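Folding Pants With Two Arms: My Project Report From Varura

I spent my project term at Varura, which cleans and sorts workwear, and I went in thinking I'd write about motors. I ended up writing mostly about the people at the sorting tables!

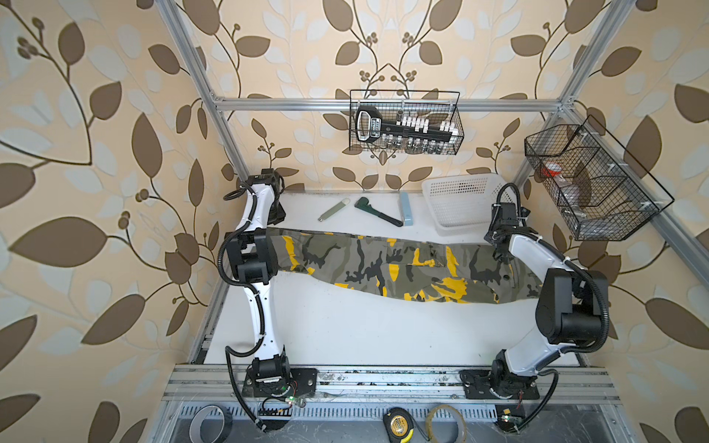

Pants are the worst, everyone told me so on my first morning. Shirts have a collar to start from, but pants slide and twist (and the pockets catch on everything). The folding crew used to do 898 pieces on a good shift, all by hand, and sore wrists were just part of the job.

Now the arms take the plain folding and the crew does checks and repairs. Most of them like that, and a couple really don't – they miss chatting across the table, and watching a machine is lonely work. I asked 13 people and got very mixed answers.

My supervisor wanted more numbers, so the shift logs are in the appendix. Next term I'd like to visit the Greritz site and ask the same questions there.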